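Lista de revisión antes de comparar pinzas de mano, con mis comentarios

Revisión del 2021-12-12. Equipos: pinza Dondach (dedos curvos), pinza Jacquet (dedos rectos), cámara Harimine. Tarea de la ronda: telas sobre cama. Las hojas anteriores están en la carpeta de Bustamo, las de agosto incluidas, aunque aquellas las rellené con un formato más corto y les faltan los puntos de batería.

Marco OK, PENDIENTE o NO, y debajo escribo lo que me parece. Si alguien usa esta hoja después de mí, que borre mis comentarios sin pena, ¡pero que no borre los puntos!

1. Mecánica de la pinza

1.1 Tornillos de los dedos apretados y con su tapa. OK
En la Dondach, todos bien. En la Jacquet tuve que darle un cuarto de vuelta al de la base izquierda, que ya en agosto se aflojaba (lo apunté entonces y ahí se quedó el apunte, claro).

1.2 Apertura y cierre completos, 30 ciclos en vacío. OK
Las dos pasan. La Dondach cierra más suave; la Jacquet hace un clic al final del recorrido que a mí me molesta bastante, aunque no afecta al agarre. Lo dejo escrito porque con 30 ciclos seguidos acabas oyéndolo en sueños.

1.3 Puntas sin rebabas ni cantos que enganchen tela. PENDIENTE
Paso una media vieja por las puntas y miro si se engancha. Con la Dondach, nada. Con la Jacquet se enganchó en una esquina, así que toca lija fina antes de usarla con cualquier cosa que no sea una toalla.

1.4 Gatillo: vuelve solo al soltarlo. OK

1.5 Muñeca y postura de quien la lleva. OK con comentario
La Jacquet pesa 800 gramos en mi báscula de cocina y al rato se nota en el antebrazo. Propongo turnos cortos y cambiar de mano. A la Dondach todavía no la he pesado, se me pasó, pero cansa menos.

2. Cámara

2.1 Soporte sin holgura. OK
Lo agarro y lo meneo sin miramientos. Si suena, se desmonta y se vuelve a montar.

2.2 Se ven los dos dedos y algo de superficie por delante. OK
Con la Harimine inclinada como viene de origen se veía demasiado techo, y la bajé dos muescas. Ahora los dedos entran enteros y queda sitio para la tela, que es lo que quiero comparar.

2.3 Lente limpia. OK
Gamuza seca, por favor. Con la camiseta no, que luego salen velos y perdemos media hora buscando un fallo que es grasa.

2.4 Exposición con tela clara. PENDIENTE
Las sábanas claras se me queman con facilidad y las arrugas desaparecen, y sin arrugas es difícil saber si la pinza ha cogido un pliegue o dos. Quiero probar con exposición fija, la misma para las dos pinzas, o la comparación no vale.

3. Zona de trabajo

3.1 Superficie despejada en la parte donde se va a agarrar. OK
El centro de la cama tiene que quedar libre. Lo que haga falta tener a mano puede ir en el borde, junto al cabecero, siempre que no estorbe el recorrido.

3.2 Cables fuera del recorrido de los dedos. PENDIENTE
Me repito en cada hoja, ya lo sé. Un cable sobre la sábana es justo lo que una pinza de dedos curvos coge encantada, y prefiero que vaya pegado con cinta o por detrás del cabecero.
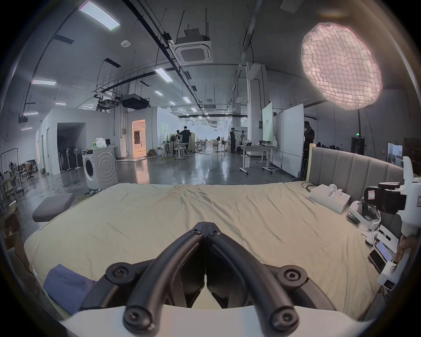

Punto 3, zona de trabajo: la cama, con la pinza de dedos curvos por delante y el cable negro cerca del cabecero.

3.3 Paso libre a los lados de la cama. OK con comentario
Se pasa, pero con el banco gris tan cerca me he dado ya en la espinilla. Quien lleve la pinza va mirando las puntas y no el suelo, así que yo lo apartaría más durante las rondas.

3.4 Teléfonos y accesorios apoyados de forma estable. OK
Conviene revisarlo cada vez que se estira la sábana, porque al tirar de una esquina se viene todo detrás.

3.5 Luz igual para las dos pinzas. OK
No tocar el foco entre una ronda y la siguiente. Si alguien lo mueve, se repite la ronda entera (lo siento mucho, pero se repite).

4. Batería y registro

4.1 Batería por encima del 90 % al empezar. OK en Dondach, NO en Jacquet
La Jacquet se quedó sin enchufar. La he puesto a cargar y empezamos con la otra.

4.2 Espacio libre en la tarjeta. OK

4.3 Hora sincronizada entre cámara y teléfonos. PENDIENTE
Me salen 2 segundos de diferencia. Para doblar una tela parece poco, pero al cuadrar los vídeos es un fastidio enorme.

5. Resultado

Dondach: apta para empezar en cuanto se recoja el cable (3.2) y estén arreglados el 2.4 y el 4.3.
Jacquet: no apta todavía. Falta lijar la punta y cargarla, y después repito los puntos 1.2 y 1.3 enteros.

Mi preferida de momento es la Dondach, por el cierre y porque acabo con el brazo menos cargado, pero con telas gruesas aún no la he probado y ahí los dedos rectos de la Jacquet podrían darle un repaso. La próxima hoja la hago con una manta.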